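Des pinces et des œufs : vos questions sur l'automatisation de l'atelier Seseck
Mis à jour le 14 août 2019 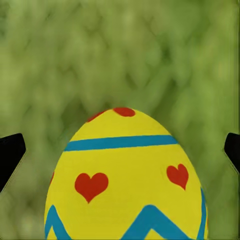 Un œuf jaune à cœurs rouges entre les deux doigts ouverts de la pince, en simulation.

Bonjour à toutes et à tous ! Depuis que le bras est branché au bout de la table de conditionnement, je réponds aux mêmes questions à la machine à café, dans l'escalier et jusque sur le parking. J'ai fini par les mettre par écrit. Si la vôtre manque, venez me voir ou glissez un papier dans la boîte à côté des casiers, je complète la page quand j'ai un moment.

Tu es qui, et pourquoi c'est toi qui réponds ?
Je travaille au conditionnement chez Seseck, site de Cetdale, et je suis l'une des deux personnes formées sur la cellule (l'autre, c'est Melur Mangundap). Je ne suis ni ingénieure ni à la direction. J'ai passé des années à mettre des œufs décorés dans des boîtes à alvéoles, alors je parle de ce que je connais. Pour les contrats et les salaires, je vous renvoie vers Peninah Langat, qui a relu cette page et corrigé deux bêtises.

Il fait quoi exactement, ce robot ?
Il prend un œuf peint sur le plateau de séchage, le soulève, le pose dans une alvéole, et il recommence. Voilà. Il ne peint pas, il ne vernit pas, il ne ferme pas les boîtes et il ne colle pas les étiquettes. Quand un plateau est terminé, il s'arrête et attend qu'on lui en donne un autre, avec un petit bip que tout le monde déteste déjà (je cherche comment baisser le volume, promis).

Et pourquoi commencer par ce poste-là ?
Parce que c'est celui qui nous abîme les poignets ! Celles qui ont fait la saison de mars savent de quoi je parle. Le geste est tout petit, on pince, on tourne, on pose, et on le refait jusqu'au soir. Les demandes de changement de poste venaient presque toutes de là. On avait aussi parlé du vernissage, mais les filles du vernis n'en voulaient pas et elles avaient de bons arguments, à commencer par la hotte qu'il aurait fallu déplacer.

C'est quoi, ces images de synthèse avec de l'herbe qu'on voit sur l'écran de la cellule ?
C'est la simulation. Avant de laisser la pince approcher de la vraie marchandise, on lui fait répéter le mouvement sur des œufs virtuels. Le décor n'a aucun rapport avec notre atelier, le sol de l'atelier est gris et il est moche. L'idée, telle que Sterker me l'a expliquée, c'est de changer souvent le fond pour que le programme apprenne à repérer l'œuf et ne se raccroche pas au décor. Alors on a du vert, on a d'autres choses, et le mouvement reste le même. Moi, au début, je trouvais ça un peu ridicule. Maintenant j'aime bien regarder.

Pourquoi les doigts sont-ils aussi écartés sur l'image en haut de la page ?
À cet instant, la pince est ouverte et elle ne touche pas l'œuf, il y a de l'espace des deux côtés. Sur notre cellule, on tient beaucoup à cette ouverture large à l'approche. Un œuf, c'est rond, c'est lisse, et si un doigt arrive avant l'autre, il le pousse au lieu de le prendre. Vous pouvez essayer chez vous avec deux règles, vous verrez !

Est-ce que les motifs compliquent les choses ?
Oui, et plus que prévu. Les cœurs, les bandes, les zigzags, pour nous c'est du décor, on voit un œuf. Pour une caméra, un zigzag bleu sur fond jaune, c'est un tas de bords bien nets qui n'ont rien à voir avec la forme. Pendant les essais, le programme prenait parfois une bande pour la limite de l'œuf et visait trop haut. On a donc donné à Sterker les modèles de la collection pour nourrir la simulation, les unis comme les très chargés. Si vous êtes à la peinture, ne changez rien à votre façon de faire. C'est au robot de s'adapter à vos motifs, et ça, c'est écrit dans l'accord.

Il casse beaucoup ?
Sur la première série suivie, il a rangé 515 œufs et il en a raté 8. Dans ces 8, il y en a 4 qu'on a pu reprendre avec une retouche de peinture, le reste est parti au rebut. À la main, on en abîme aussi, mais on ne l'avait jamais noté, donc je me garde bien de comparer. Maintenant on note les deux. Je préviens tout de suite : le cahier est là pour suivre les boîtes, il n'y a pas de nom dedans et il n'y en aura pas.

Est-ce que des postes vont disparaître ?
La question que tout le monde pose en baissant la voix. Ce que je peux vous dire, c'est ce qui est signé : pas de départ lié à la cellule, et les personnes du conditionnement gardent leur classification même quand elles changent de tâche. Ce que je ne peux pas vous dire, c'est ce qui se passera quand l'accord sera renégocié. J'ai posé la question en réunion, on m'a répondu qu'on verrait le moment venu. Je vous rapporte la réponse telle quelle, elle ne me plaît pas plus qu'à vous.
Par contre, il y a une chose dont on parle peu : les renforts saisonniers. On prenait du monde pour le pic de mars, surtout au conditionnement. L'an prochain on en prendra sans doute moins à cet endroit-là et davantage à la peinture. Or ce n'est pas le même métier, et une partie des gens qui revenaient chaque année ne peignent pas. Peninah a la liste et elle les appelle un par un. Si vous avez une cousine ou un voisin dans ce cas, dites-lui de téléphoner sans attendre.

Concrètement, qu'est-ce qui a changé dans ta journée ?
Avant, j'étais assise et je mettais en boîte. Maintenant je prépare les plateaux, je charge, je vérifie les boîtes pleines, je décoince ce qui est coincé et je remplis le cahier. Je marche beaucoup plus (mes pieds s'en plaignent, mes poignets sont ravis). Je suis aussi plus souvent interrompue, et ça, je l'avais mal mesuré. Quand je rangeais les œufs à la main, je pouvais discuter avec la table d'en face toute la matinée. Là, je suis à l'autre bout avec un carter entre nous, et les conversations me manquent. On a demandé à rapprocher la table des étiquettes, c'est accepté, il reste à tirer une prise.

Faut-il savoir programmer ?
Non ! Il y a un écran, des boutons assez gros et un mode qu'on appelle Coutinho, du nom de la collection avec laquelle on a tout réglé. Pour une autre collection, on choisit la taille de l'œuf et le type de boîte. Ce qui demande un peu de pratique, c'est de comprendre pourquoi il s'est arrêté. Neuf fois sur dix, c'est un plateau mal calé. Le dixième cas, on appelle Melur, et si Melur est en congé, on appelle Sterker et on prend un café.

Comment se passe la formation ?
Une première séance en simulation, sur l'écran, où vous pouvez faire toutes les erreurs du monde sans rien casser. Ensuite vous passez à la vraie cellule avec l'une de nous deux à côté. C'est sur le temps de travail, c'est payé, et c'est ouvert à tous les postes, y compris à la peinture et à l'expédition. Je le redis parce que quelqu'un croyait que c'était réservé au conditionnement. L'inscription se fait auprès de Peninah.

Je peux refuser de travailler sur la cellule ?
Oui. La table manuelle reste en place et on en a besoin de toute façon : les très petits modèles, les coffrets mélangés et les commandes spéciales ne passent pas au robot. Deux collègues ont choisi d'y rester et tout le monde leur fiche la paix.

C'est dangereux ?
Il y a un carter, et le bras s'arrête dès qu'on ouvre la porte. Il reste quand même des règles, et je suis pénible là-dessus, je sais :
On ne passe pas la main par-dessus le carter, même pour rattraper un œuf qui roule.
Cheveux attachés, pas de manches larges.
Si la porte ne ferme pas bien, on arrête et on prévient. On ne la cale pas avec un carton (oui, ça s'est vu).
Le bouton rouge est fait pour servir. Vous n'aurez jamais de remarque pour avoir appuyé dessus.

Il va plus vite que nous ?
Sur un œuf, non. Melur le bat à plate couture, on a fait la course un midi et il y a eu des cris. Sur la journée, il est plus régulier. On l'a réglé à 185 œufs par heure, et il pourrait monter un peu, mais ensuite c'est la vérification qui ne suit plus, et la vérification, c'est nous. J'ai insisté pour que la cadence soit décidée avec les personnes du poste. Si un matin vous trouvez le réglage changé sans qu'on vous ait prévenus, dites-le-moi.

Les caméras nous filment ?
Celle de la cellule regarde le plateau, vers le bas. On voit parfois des mains quand on charge. Les images servent au réglage et l'accord interdit de s'en servir pour autre chose. J'ai demandé à voir ce qu'elle enregistrait et j'ai passé un bon moment devant des œufs et un bout de ma manche. Vous pouvez demander la même chose, Melur a les accès.

Est-ce qu'il y en aura un deuxième ?
Rien de décidé. On parle de la mise en carton à l'expédition, mais c'est surtout l'expédition qui en parle, et pas toujours en bien.

Pourquoi il n'a pas de nom ?
Il en a au moins trois, selon l'équipe. Je ne les écrirai pas ici, Peninah relit.

Où poser une question qui n'est pas dans la page ?
Boîte à papiers à côté des casiers, ou directement au poste quand le bip sonne, je ne suis jamais bien loin. Pour tout ce qui touche au contrat, au planning ou à une gêne physique, allez voir Peninah d'abord. Et pour le volume du bip, je m'en occupe !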